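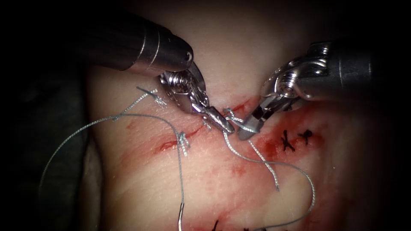

Tying off a knot in grey suture over the incision.

**To:** Tarmo Zariņš, Eglītis Fund
**From:** Radomír Pešek, Wound Care Skills Program, Sarnia
**Re:** Progress to end of May

Tarmo - quick one as promised, the long version with the ledger comes at year end. Writing this between sessions so forgive the state of it.

**Where we are**

Spring intake is finished. 22 nurses and nurse practitioners enrolled, mostly from clinics an hour or more out of town, plus a few from long-term care homes. Three dropped out, all for shift reasons. Two of those want back in for the fall and I've said yes.

Evening sessions in Sarnia went ahead as planned. Skorbridge started late. The hall we'd booked had its heating fail and the replacement room only came free in April, so the Skorbridge group did their first two modules back to back. Not ideal. People were tired by the second one and the dressing selection part suffered for it - I'd like to rerun that section in September if the room budget stretches.

**What's been covered**

- Wound assessment and when to refer on
- Cleaning, irrigation, local anaesthetic
- Simple interrupted sutures, then mattress
- Dressings (see above re Skorbridge)
- Charting and followup, incl. photos of wounds and consent

Still to do: diabetic foot, pressure injuries, skin tears in older patients. Skin tears is the one everybody asks for. Should have had it first, frankly. Moving it to the front for the fall group.

**Supplies**

We put together 200 take-home practice kits with your first instalment. Most are gone. Clinics have been passing them around to staff who aren't enrolled, which I have mixed feelings about but on the whole fine, more people practising. The needle drivers have held up. The cheap forceps have not, the tips splay after a few weeks. Switched to a better pair from Kuver, costs more per kit, and I've taken the difference out of the printing line.
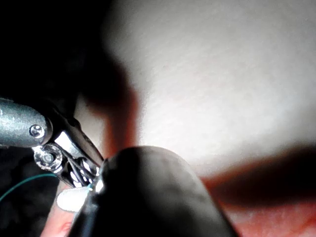 Printing line can take it because the workbook is now mostly online. We still print for anybody who asks, and a lot of the Skorbridge group did ask, the internet out there being what it is. Second print run is smaller and spiral bound so it lies flat on a counter. Small thing but we got more thank-yous for the binding than for anything in teh actual book.

**Money**

On budget overall. Mileage is over by some $800, all of it the extra Skorbridge trips. Room hire is under by a bit less than that. I'd like your OK to move one against the other - an email back is enough for our bookkeeper. No change to wages. Sharps disposal went up in March and I hadn't allowed for it, will be a small overrun by December, nothing alarming.

**What isn't working**

Follow-up forms. We ask people to fill one in a month after finishing and tell us what they've used on the job. Returns are poor. The form is too long (my fault) and it goes out at a bad time of the month. Cutting it to one page. Also trying phone calls before the day shift gets going, before 8 a.m. is apparently when people will pick up. So I can't give you a proper number yet for changes in practice, and I'd rather leave that blank than guess. What I do have is comments, and they're mostly about confidence with lacerations on hands and forearms, and knowing sooner when to send somebody to the hospital.

Also the waiting list. It's a mess, kept in two places, some people on it twice. Sorting it in June.

**Next**

- Fall intake opens in August, same size group
- Skin tears and pressure injuries first
- Dressing rerun at Skorbridge, room permitting
- Shorter follow up form out to the spring group
- Talk to the two home care agencies that wrote in - no commitment made

**Need from you**

Approval on the mileage/room swap. Confirmation of when the second instalment lands, I need to order suture material before the summer and our supplier wants payment up front now. And a name for the acknowledgement in the workbook - is it "Eglītis Fund" or the longer version? Printer is waiting on that.

Receipts to follow in a separate email, the scanner is down again.

Radomír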